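Kitchen corner, Cernville workshop
Dec 28, 2020

Went through the corner with the microwave before the new shelf plan is drawn up. The list on the door still dates from July and no longer matches what is kept there. Writing down the present state so the Vurero order can be checked against it.

The microwave stays where it is. Its top has turned into a shelf and I would like that to stop. I noted a tomato up there, near the back, and a dark box. Neither should be on top of an appliance that gets warm. The display read 0:00, so no time left on it.

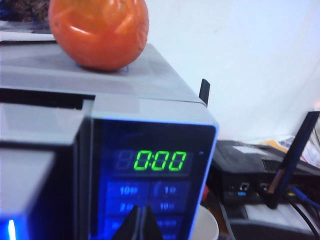
Page last changed: Dec 28, 17:40 (rev. 13)

The router is the awkward part. It stands right behind and beside the microwave with its antenna up, and whoever wants to wipe the table has to work around it. Eskildsen has a wall bracket in the catalog, item 817, which would get it off the surface. The bracket needs 20 cm of free wall. I measured what we have and it fits if the cable is led down the right side.

Things to settle before ordering:

Bracket: one piece, screws to be bought separately.
Shelf: Vurero, the narrow one, white if they have it. Order no. 1622 is still open and can be changed.
Food: goes in the fridge or the bowl by the sink.
Paper: wrappers and used cups into the bin the same day.
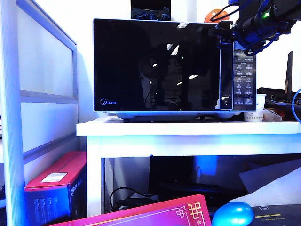

Midea microwave on the white surface, paper cup and crumpled paper to the right.

The buttons are labeled in Chinese on this one. Dustoma sent us a sheet with the translations in July, and it should be taped up at eye height once the shelf is in. Until then it is in the drawer with the tea.

The feet lift the base a little, so a cloth goes under the front edge without moving the whole thing. Wiped the tabletop in front and left the rest for when the bracket is up. The glass door shows every reflection from the ceiling lights and probably every fingerprint too. Glass cleaner is running low, add to the order.

Still open: whether the new shelf goes above the microwave or to the left of it. I lean toward left. Will measure again with the door fully open.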